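Subject: Re: [treltasbridge-bakers] Whole-grain loaf too soft to slice

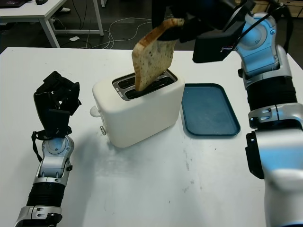
Whole-grain slice, two-slot toaster.

Leanne,

I had the same trouble last winter, so I'll tell you what I changed. I bake the same loaf for the house every week and two more for the hall sale in June, all from the Dufour flour.

On June 4... no, skip the dates, my notes are a mess. The short version is that your loaf is underbaked in the middle and you're cutting it too soon.

Leanne Dawber wrote:
> I made the seeded whole-grain from Florence's sheet again and
> the crust was fine but the inside was gummy. It tore when I
> sliced it and the slices bent in half in my hand. In the toaster
> the outside browned and the middle stayed damp. I used the
> full amount of water. Do I need more flour, or a hotter oven?
> Also, can I freeze it sliced, or does it have to be whole?

I wouldn't add flour. Florence's sheet was written for the old Randov flour, which took up more water than the Dufour does. Hold back a few spoonfuls of water and see how the dough feels after it has rested. It should be tacky but come off the bowl.

Leave the oven where it is and bake the loaf 12 minutes longer. If the top gets dark, lay foil over it. I take mine out of the pan for the last 5 minutes and put it straight on the rack, which firms up the sides. Then let it cool all the way. I bake after supper and don't cut until breakfast.

For slicing, turn the loaf on its side. The bottom crust is the toughest part and it's what makes people press down and squash the crumb. A long bread knife, light pressure. I cut mine a bit thicker than store bread and it still fits our toaster.

Yes, freeze it sliced. Put wax paper between the slices – otherwise you'll be prying them apart with a butter knife – and squeeze the air out of the bag. Toast from frozen on a low setting, then again for a short time if it needs it. One long run on high is how you get the brown outside and damp middle.

Hanne asked last month about using rye for part of the flour. I've tried it with a small amount and it was good, but the loaf came out lower and needed even longer to cool. I'd get the plain version working first.

Maëlle, if you're reading, do you still have the corrected sheet with the weights in grams? Mine has 80 grams of seeds, and I think the one going around has it as half a cup, which is not the same thing once you swap sunflower for flax. If you can find it, please send it to the list and I'll throw out my copy.

Flour order: I still have room for one more bag on the next Dufour order if anyone wants to split it. Reply to me off list.

Rhonda Charbonneau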